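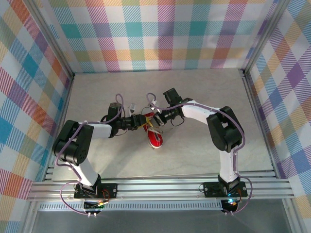
Trelirness cell, both arms on the rail, red sneaker between them.

trelirness-shoe-pair: README

Two-arm sneaker handling, 736 episodes. Please read the fault section before you train on any of it! I know, everybody skips to the download part (I do too), but 68 of these episodes have bad joint data in them and they look completely fine if you only watch the video.

What's in the folder

Each episode gets its own subfolder with the overhead video, the wrist videos, and one table of joint readings for both arms. There's also faults.csv at the top level, which is the file I care about most, and a notes folder with my half-legible logbook typed up.

What went wrong

Sometime in October I was replaying a batch and the left arm on screen was drifting down while the numbers said it was holding perfectly still. I blamed the video sync first and wasted most of an afternoon on that. Then I plotted the raw readings and there it was, a dead flat line on the left elbow, with no noise on it at all. A real servo never sits that quiet.

The cause was a tired connector on the left cable run. When the elbow swung far out, the cable pulled tight and the elbow servo dropped off the bus. Our logger, which is called Vovisine and which I wrote, so no pointing fingers, handled a missing reading by repeating the last good one. No warning, no gap, just the same value over and over until the servo came back.

The part that scared me more was on the control side. When the servo came back, the controller still had a target from before the dropout, and the arm jumped to catch up. It was a quick, hard jump, and one of them bent a finger bracket. I had been reaching into the cell between episodes with the motors on. I don't do that anymore.

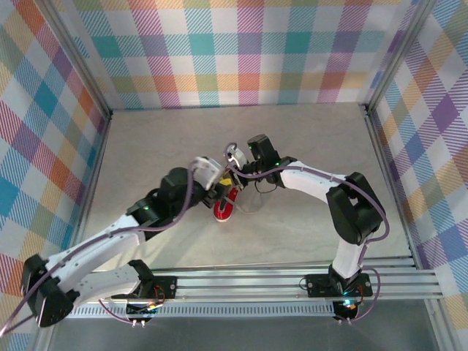

How long does a dropout have to be before an episode gets flagged?

Anything over 200 ms on any joint. Shorter gaps are left unflagged, but they're still marked row by row in the stale column, so you can set your own limit if mine seems too generous.

How I found the bad ones

I ran a script over every joint table looking for stretches where the value didn't change by a single tick. Then I watched each hit by eye, because a parked arm with its motors off can look flat too. Nine of the hits turned out to be parked arms and went back in with the good episodes. The 68 is what was left after that. 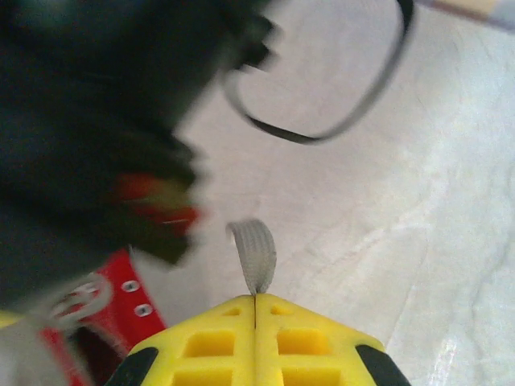 Catriona Pollock read a draft of this card and wrote back that flagging wasn't enough, and that the repeated values should be blanked out so a careless loader fails loudly. She also wanted the jumps marked separately from the dropouts, as they're a different kind of bad.

She's right on both. The joint tables now have empty cells where the servo was missing, and faults.csv has a jump column. If your loader fills empty cells by default, turn that off, or you'll rebuild my bug from scratch.

What changed in the cell

- New connector and a longer loop on the left run
- Vovisine writes an empty cell for a missing reading and beeps (annoying, on purpose)
- Any dropout stops both arms, and they stay stopped until somebody presses reset
- Motors off before hands go in, every time
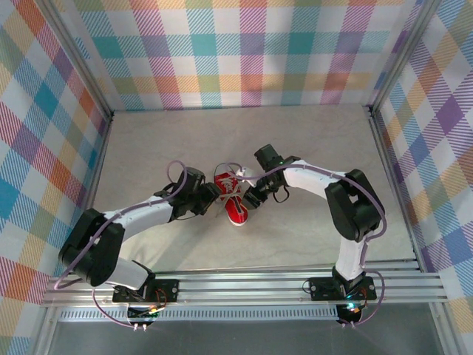
Can I still use the flagged episodes for anything?

The video is fine in all of them, so they work for vision-only training. I'd keep them out of anything that learns from joint positions or plays motions back on real arms.

Known leftovers

The right arm has never dropped out that I can find, but it has the same old style of connector, so I check it whenever I'm in there. Ingvar Riis has an open ticket about the wrist video clocks, which run slightly behind the overhead one. I haven't fixed that yet. If you spot a flat line I missed, send me the episode number and the joint name and I'll add it to faults.csv.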